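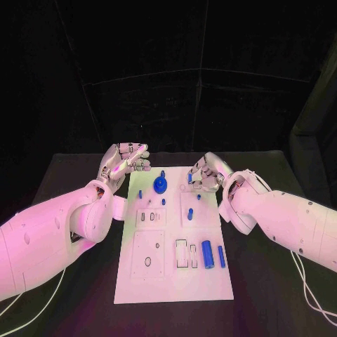

Session 4 of the Girnholm coaching course is about distance and the lead hand. In mixed martial arts the fighter who controls distance decides when the exchange begins, and many beginners lose this control before they throw any strike. The arm is a chain of joints, and every joint in it changes how far you can reach. Please keep this in mind when you read the exercises.

1. Three distances

Long distance: neither fighter can touch the other without a step. Kicks to the leg begin here, and also most of the takedown entries that fail.

Middle distance: the jab lands without a step. You should not stay here without work to do. Either you strike, you move your head, or you leave.

Close distance: elbows, knees and the clinch. The hands are now used for holding as much as for striking.

In the Uritz method, which some of you have learned before, there is a fourth distance for fighting against the cage. In this course we treat the cage separately, in session 6.

2. The lead hand

The lead hand has several jobs. It measures, it blocks the view of the opponent, it pulls down his guard, and it strikes. A common mistake is to leave it fully extended after measuring. A straight arm is easy to catch, and it opens the ribs for a body kick. The elbow should stay a little bent, and the hand should return on the same line it went out.

With open-finger gloves there is one more problem. Fingers that point forward can go into the eyes. Teach your students from the first day to curl the fingers or to turn the palm down. The referee may give a warning for extended fingers, and a foul at a bad moment can change the result of a round.

3. Exercises for pairs

Exercise A. Both partners touch lead hands and move for 60 seconds. Who loses the contact first does one sprawl. No strikes.

Exercise B. Partner 1 may only jab. Partner 2 may only step back or to the side. Change roles after each minute. Intensity not more than 70 percent.

Exercise C (from the Asamoah notes, page 15). Partner 1 jabs, partner 2 parries and enters to the clinch. Stop when both hands are locked. Repeat 5 times on each side, then change.

For southpaw against orthodox, the lead hands will meet much more often. Let the pairs try both positions of the lead foot, inside and outside, and ask them which one gave the better angle for the rear hand.

4. What to look for as a coach

Stand at the side of the pair, not behind one of them. Look first at the feet, then at the hips, and at the hands last. If the student leans forward to reach, the distance was wrong already one step before.

Do not correct more than one thing in the same round.

5. Homework

Choose one round of flyweight fight and one round of heavyweight fight. Note each time a fighter goes from long to middle distance, and what he does in the first second after it. Write your notes in the Skilleck sheet and bring it to session 5. Half a page of comment is enough.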